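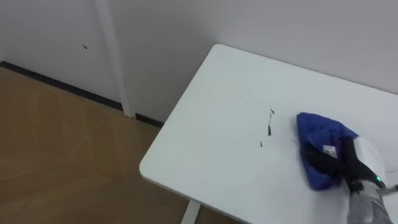

A gripper holds a blue cloth against a white tabletop, with dark marks still to be cleared. Table wiping is one of the tasks in the Hesgate specification.

Hesgate sets equipment plan for table-cleaning robots

November 10, 2023

Hesgate, the serviced office operator, has published the equipment plan for its table-cleaning program and opened the purchase to bids. The plan covers two mobile units with arms, their chargers, spare grippers and a supply of cloths. Both units will go to the Randby building, where 209 tables in meeting rooms and shared work areas are cleaned every evening.

The purchase is split into two lots. The first covers the base, arm, wrist and onboard computer. The second covers the gripper, fingers and consumables. Bidders may quote for one lot or both, but a bidder for the second lot must show that its gripper mounts to the wrist offered in the first without a custom adapter plate.

Hesgate said the split follows its experience with floor scrubbers, where brushes and squeegees were tied to the machine supplier for the full contract term. Replacement parts for those machines ended up costing more over the term than the original plan allowed.

Cleaning requirements take up the longest section of the document. A unit must pick up a folded or crumpled cloth from a tray, wipe a matte or gloss tabletop, and return the cloth to a used bin. Test soiling includes dried coffee, dry-erase marker, pencil dust and small loose debris. Marks must be found and removed individually, and a full pass over the surface counts only if no mark remains visible under normal room lighting. Debris pushed off the table onto the floor is scored as a fault.

Contact force is limited at the fingertips and at the wrist. The plan asks for force readings to be logged at every stroke and kept in a file format the customer can open without the supplier's software. A unit that loses its grip on the cloth must stop within one stroke and signal for a fresh attempt. Hard fingers may not touch the tabletop directly while the arm is moving sideways.

Finger pads and joint covers are treated as wear parts. Suppliers must state a service life in wiping cycles and guarantee the price of replacements for the length of the contract. The acceptance test runs for 3,000 cycles on a single set of fingers, with inspection at the midpoint and at the end. Pads that split, peel or leave residue on a white surface before the end of the run fail the test.

Cloths are budgeted separately. Hesgate already buys color-coded cloths for its cleaning staff and wants the robots to use the same stock, labels included. An earlier draft called for a special cloth with a stiff grip tab. That line was dropped after the purchasing department compared unit prices and laundry charges. Bidders may still offer a tabbed cloth as an option, priced on its own line.

The budget is divided into purchase, installation, support and consumables. Installation includes mapping of the Randby floors, marking of charging bays and changes to door closers on the routes between rooms. Support must include remote fault diagnosis during the evening shift and a loan unit if a repair takes longer than the agreed period. Hesgate has not released the total figure and said it will do so when the contract is awarded.

Leasing was considered. According to the plan, the lease offers received during the inquiry stage had lower first-year costs but excluded gripper wear, and three of the four budget lines would have stayed with Hesgate in any case. Bidders may submit a lease price next to the purchase price for comparison.

Two suppliers have confirmed that they will bid. Galanis said it will quote for both lots. Vomero, which makes grippers and wrist units, will quote for the second lot only and has asked for clarification of the mounting requirement. Hesgate said answers to technical questions will be sent to all registered bidders at the same time.

Shortlisted bidders will be asked to run the wiping test on tables supplied by Hesgate. Delivery of the first unit is planned for April, with the second to follow once the acceptance test has been signed off. Extension to other buildings is not part of this purchase and would require a separate budget request.

The full plan, including the soiling recipe and the scoring sheet, is available to registered bidders through the Hesgate purchasing office.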